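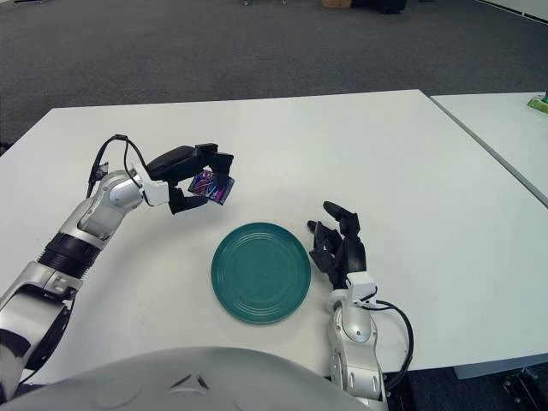

brindlecove wrote:
Have you tried dropping the replan rate? Ours got calmer once the planner stopped second-guessing itself every few milliseconds.

tinwhistle (thread starter) wrote:
Not yet, but it's next on the list! For anyone just joining: we moved our two-arm placing task from the old Seltine planner to Wenora in August, and I'm thrilled with it. Plans come back in 190 ms, the config is one readable file, and the replay viewer is a joy - you can scrub through a run and see each grasp pose the planner threw away.

What I'm stuck on is the last bit before release. The job is small box, one hand, onto a plate. The pose estimate for the plate wanders by 2 mm between updates and the wrist chases it.

oddsocket wrote:
I'd blame perception, not the planner. Shiny wrappers and glazed plates are horrible for depth. Filter the pose and leave the replan rate alone.

brindlecove wrote:
Disagree. Filter it hard enough to matter and you've added lag, and then somebody nudges the plate and you miss.

tinwhistle wrote:
You may both be right, annoyingly. I ran 200 replays overnight with the pose frozen for the final approach and the chasing went away completely.

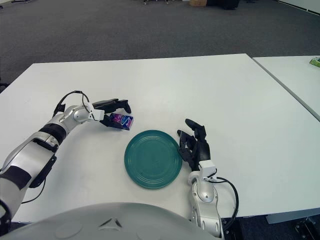 The catch is choosing when to freeze. Too early and a moved plate gets ignored, too late and the wobble is back. I've got it on a distance threshold for now, but I'd love to tie it to the confidence score from Nair, if I can work out what that number means.

oddsocket wrote:
It's per update, so average a few before you trust it. And post the config please, I want to try this tonight.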